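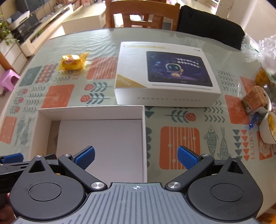 Flengate Household Measures

A table of informal kitchen measures and the quantities people mean by them
Release notes and data card, Jan 31, 2026

Summary

Flengate Household Measures (FHM) records informal quantity terms found in handwritten recipes, together with the weight or volume that the writer, or a relative who cooks from the same recipe, produced when asked to measure it out. Typical entries are "a coffee cup of flour," "butter the size of an egg," and "a glass of oil." The table is meant for people who transcribe family recipes, edit community cookbooks, or write unit conversion software.

The release contains 400 measured entries from 85 recipe collections. Each collection comes from one household.

Files

measures.csv: one row per measured entry
collections.csv: one row per household collection
terms.csv: normalized terms with spelling variants
drerken_rules.txt: the normalization rules, in the order they are applied
CHANGES.txt: differences from the May release

All files are UTF-8 with Unix line endings. The decimal separator is a period. Fields that contain commas are quoted.

Fields in measures.csv

entry_id: integer, stable across releases
collection_id: key into collections.csv
term_raw: the wording as written, including misspellings
term_norm: the normalized term
lang: language of the recipe (en, hu, es)
ingredient: ingredient name in English
grams: mean of the repeated weighings, empty for liquids
ml: mean of the repeated pours, empty for solids
spread: largest reading minus smallest, in the same unit as the mean
vessel_known: 1 if the original cup, glass or spoon was used, 0 if a substitute was used
note: free text, may be empty

An entry has a value in grams or in ml, never both. Honey, sour cream and soft lard are treated as solids. Yogurt is treated as a liquid if the recipe says to pour it, and as a solid otherwise. This is inconsistent with most reference tables and should be checked before merging.

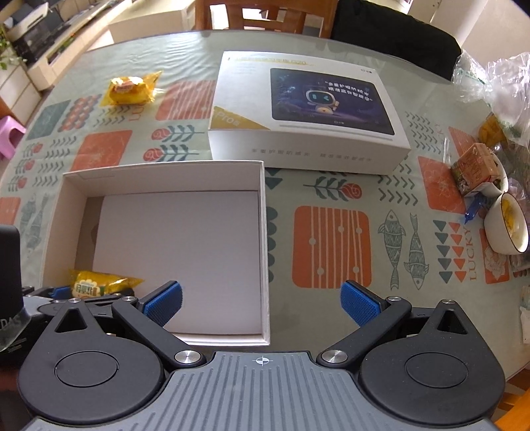 Collection procedure

Participants measured at home, at their own table, with their own ingredients. Each entry was measured three times. Between repeats the ingredient was returned to its container and the scale was set to zero. Participants could not see the scale display while filling the vessel.

The scales read to 1 g. Entries with a mean under 20 g are flagged in the note field with "low mass," and their spread values should not be used for comparison. A second scale with finer resolution was tested for pinches and knife-tips, but those readings are not part of this release.

Hungarian recipes were transcribed by Katalin Kelemen and Ákos Kun. Spanish recipes were transcribed by Purificación Mateos. Disagreements about a reading were settled by looking at the original page again. If the word was still unclear, term_raw holds the best reading followed by a question mark in square brackets.

Normalization

Terms are normalized with the Drerken rules. The rules lowercase the term, expand abbreviations, remove size words such as "good" or "scant" to a separate column in terms.csv, and map diminutives to their base form. Size words have a real effect on quantity. A "good" cup of flour in this table is heavier than a plain cup in most collections, but the difference varies by household and should not be turned into a fixed factor.

Rule 7 maps "water glass" and "glass" to the same term. Users working with Hungarian recipes may want to turn it off, as the two are often different vessels. The nominal 200 ml glass appears in terms.csv as a reference value only. It is not used to fill missing measurements.

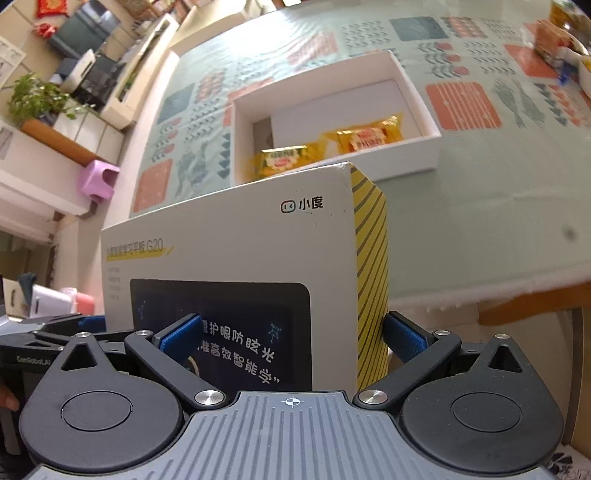

Rule 9 handles package-based terms ("half a box," "one packet"). These are kept with the package weight as printed at the time of measurement. Package sizes change, and an older recipe may refer to a box that is no longer sold. The year of the recipe, if known, is in collections.csv.

Known problems

The Dondska collections are overrepresented in baking entries and have almost no soups or stews.
Collections recorded by the Deák group before May used a different question wording. Their spread values are lower, and the cause has not been established.
Brown sugar entries do not record whether the sugar was packed.
Entries 212 and 213 are probably duplicates. Both are retained so that the numbering stays the same.

Maintenance

Ansel Szabo maintains the CSV files. Dorottya Simon handles corrections to transcriptions. Please include the entry_id with any correction, and quote term_raw exactly as it stands in the file.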